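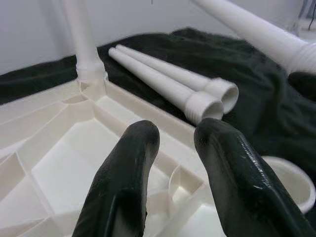 The underside of a plastic base, with its ribs showing and one leg standing up at the corner.

Why Is the Bottom of Everything So Complicated?

Turn over a plastic stool, a small plastic table or a storage crate. The top is usually smooth and polite. The bottom may look like a city map drawn by somebody in a hurry.

Those thin walls are called ribs. You have ribs too, but yours are curved and hold your lungs. Plastic ribs hold up your lunch.

Suppose you want to make a flat piece of plastic stronger. You could make it very thick. It would be heavy, it would use up a lot of plastic, and it would take ages to cool in the factory. Thick plastic also shrinks as it cools, and it can leave dents on the side people look at. Grown-ups who design furniture get quite upset about dents.

So they make the flat part thin and stand little walls on it. A wall standing on its edge is hard to bend. Try it with a ruler. Lay it flat and it wobbles when you push down. Turn it on its edge and push again (gently, it may be the only ruler you have).

Some ribs make squares and some make triangles. A square can be squashed sideways until it leans over. A triangle is stubborn. To change its shape you have to bend or break one of its sides, so you will find triangles in bridges, cranes and roofs as well.

Look near the corners, where the legs go. A leg pushes hard on one small spot, and ribs often spread out from there like roads leaving a town. They share the push with the rest of the base.

The ribs and the flat part are made together, in one go. Hot, runny plastic is squeezed into a metal mold, a bit like waffle batter going into a waffle iron. It cools, it pops out, and you should not put syrup on it.

Try this: fold a sheet of paper into a fan and lay it across two books. Put coins on it, one at a time. Then try with a flat sheet. Biljana Georgiev's class got 34 coins onto their fan. Their flat sheet gave up at the first one.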